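Why Light Switches Wear Out, and What a Rating Tells You

By Naledi Zwane
September 28, 2025
Reading time: 2 min

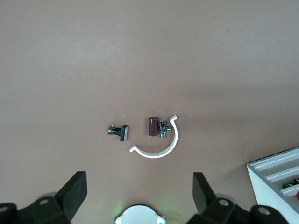 A switch rating is a statement about contacts. The plastic, the spring and the cap usually outlast them. When a switch fails in ordinary service, the cause is most often the few square millimeters of metal where the current crosses from one side to the other.

Two events do the damage. When contacts close, they bounce, and a load with a high inrush current can melt a small area on the first touch. When they open, the current tries to keep flowing across the gap as an arc. Each arc moves a little metal from one contact to the other. Over thousands of operations the surfaces become pitted, resistance rises, and the switch runs warmer under the same load.

Alternating current is the easier case. It passes through zero twice per cycle, and the arc tends to go out at the crossing. Direct current has no crossing, so the gap itself must stretch the arc until it fails. A part may therefore carry one current figure for AC and a much lower one for DC. Replacing a switch on the strength of the AC figure alone is a common repair error.

Soo-ah Seo tests panel hardware at Pirnidside, a contract lab in Vallejo. In May her group ran a batch of small switches on a motor load until each one failed. The first unit welded shut at 2,341 operations. The same design on a resistive load was still within limits at 3,000, when the run was stopped.

"The motor draws several times its running current at the start," Seo said. "If the label only gives a resistive rating, you have to derate it yourself."

Very small loads have the opposite problem. Silver contacts form a film in air, and the arc from a normal load burns it off. A logic signal of a few milliamps makes no useful arc, and the film stays. Gold plating avoids this, but it does not survive a heavy load. Once a gold-plated switch has carried serious current, it should not go back into a signal circuit.

Anel Potgieter, who services control panels, measures voltage drop across the closed contacts at working load and logs it at each visit. A steady rise is her signal to replace the part. A resistance check with an ordinary meter uses too little current to show the same thing, and it often passes a switch that is close to failure.

Related articles
Reading a Relay Data Sheet
Crimp or Solder: Joints Under Vibration
Fuses for DC Circuits
How Connector Plating Is Specified

Contact the editors | Copyright 2025 Delten Magazine | Back to top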